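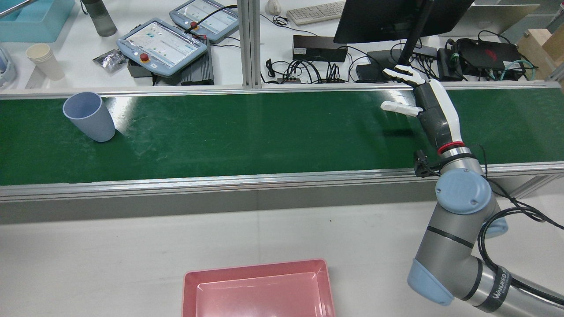

Filed under: Company News > Automation & Robotics

Vistis to Publish Every Failed Attempt from Its Teach-by-Demonstration Trials

Company says claims about robots that "learn by watching" need harder numbers, its own included

GRIDMONT, February. Vistis, which builds picking and sorting cells for small manufacturers, said today that it will release the full record of its teach-by-demonstration trials, including the attempts that went wrong. The record covers a task most people would call trivial: a robot arm with a five-fingered hand takes a plastic cup off a conveyor and puts it in a tray.

The company is not announcing a product. It has postponed the launch of Waver, the remote-control teaching kit it had planned to offer to customers this spring, until the results have been read by people outside the building.

"We were going to put out a different press release," said Abena Dramani, who leads applications work at Vistis. "It had the word 'effortless' in it. Then I sat down with the operators who had been doing the teaching, and they did not recognize the word."

What was tried

Teaching by demonstration has been around in one form or another for decades. A person either takes hold of the arm and moves it through a job, or drives it from a distance with a glove, a handle or a second arm. The motions are saved. In the older version the robot simply plays them back. In the newer version, many saved runs are used to train software that is supposed to cope when the part is not quite where it was last time.

Sales material across the industry tends to blur the two. Vistis ran both on the same bench and kept the results apart.

For the playback version, an operator moved the arm by hand to a handful of positions and stored them from a teach pendant. With the cup set down on a marked spot and the belt stopped, this worked well enough that nobody at the company finds it interesting. Move the cup a little way off the mark and the fingers closed on air or knocked it over.

For the learned version, operators drove the arm and hand remotely and recorded 300 runs of the same pick. The software trained on those runs handled a cup in the wrong place much better than playback did. It also made mistakes that playback never made. It would sometimes hover over the cup without closing the hand, or close the hand early and carry nothing to the tray with every sign of confidence.

Vistis is not giving a single success rate in this release. Dramani said any one figure would depend on how the cups were placed, and whoever picks the placements picks the figure.

"If I put the cup where the operators usually put it, the thing looks brilliant," she said. "If I let somebody from accounts put it down, it looks a lot less brilliant. Both of those are real tests. Only the first one ever gets filmed."

The cost of showing

The company's main complaint concerns the labor. Teaching by demonstration is usually sold as a way around programming, and it does let a person with no coding background get an arm to do something on the first morning. What the trials recorded is how much of that person's time goes into doing it again.

Operators were limited to 25 minutes at a stretch on the remote controls, after early sessions ran longer and the recorded motions got sloppy toward the end. The sloppy runs were not harmless. Left in the training set, they taught the arm to approach the cup from a bad angle, and it took several days to trace the habit back to one long afternoon.

There were differences between people, too. One operator always paused above the cup before closing the fingers. Another came straight down in one motion. Each style was fine by itself. Mixed together, they produced the hovering.

"People say the robot learns from you like an apprentice would," said Colm Ó Briain, a controls engineer at Vistis who ran most of the remote sessions. "An apprentice asks why you stopped. This copies the stop."

Ó Briain also questioned the choice of hand. A hand with a thumb and fingers makes remote teaching feel natural, he said, as the operator's own hand maps onto it more or less directly. For a cup, a two-jaw gripper costs less, has less to go wrong and would do the job. The trials will be repeated with one, using the same cups and the same tray, and those results will be published alongside the first set whichever way they come out.

An outside comparison

Hayes, a contract packing business that has bought two cells from Vistis, gave the company a list of the jobs it would like to teach an arm by showing. Vistis engineers went through the list and sorted it by hand into jobs where demonstration looked worth the trouble and jobs where it did not.

Most landed in the second group. A fixed pick from a fixed place, done all day, is better served by stored positions and a simple fixture to hold the part still. A pick from a moving belt, with parts arriving at a steady angle, is better served by a sensor and a few lines of ordinary program. What remained were the awkward ones: soft pouches, nested cups that have to be separated, anything that arrives lying on its side one time and standing the next.

"I'd rather tell Hayes that now than sell them a kit and have it sit in a cupboard," Dramani said. "They have cupboards full of that kind of thing already. So do we."

Vistis had earlier discussed a figure of 2000 recorded runs as the target for a version of Waver that customers could rely on. It has dropped the target. The company said it has no good evidence that more runs of the same kind would fix the early-closing fault, and that it would sooner find out with a smaller set of better runs than ask operators to repeat one motion for weeks.

What will be released

The published record will include the joint motions from all remote sessions, the sessions that were thrown out along with the reason written down at the time, and the placement of the cup at the start of each test. Operators' names have been removed at their request. Failed attempts will be kept in order with the successful ones, so that a reader can see whether they come in clusters. (They do, mostly after the arm has been restarted. Vistis does not yet know why.)

The company will also hold 7 open bench sessions in Gridmont, where visitors may bring a small object and try to teach the arm to move it. The arm will run at reduced speed. Visitors who fail will be asked if their run can be added to the record.

Vistis asks that anyone writing about the sessions say how many tries an attempt took. The company said it will not supply edited video.

"I still think there's something in it," said Ó Briain. "I've had afternoons where I showed it a new spot on the belt and it got it, and I was pleased with it the way you'd be pleased with a person. Then I'd come in the next morning and run the same thing and it would reach past the cup. I don't know what to call that. I wouldn't call it learning yet."

A decision on whether Waver goes on sale will follow the gripper trials. No date has been set.

About Vistis

Vistis designs and installs small robot cells for picking, sorting and packing. Its customers are mostly firms with one or two production lines and no robot programmer on staff. The company is based in Gridmont.

Press contact: Abena Dramani, Applications, Vistis, Gridmont. Requests for bench session places should be marked "Open bench" and should name the object to be brought. Objects containing liquid cannot be accepted.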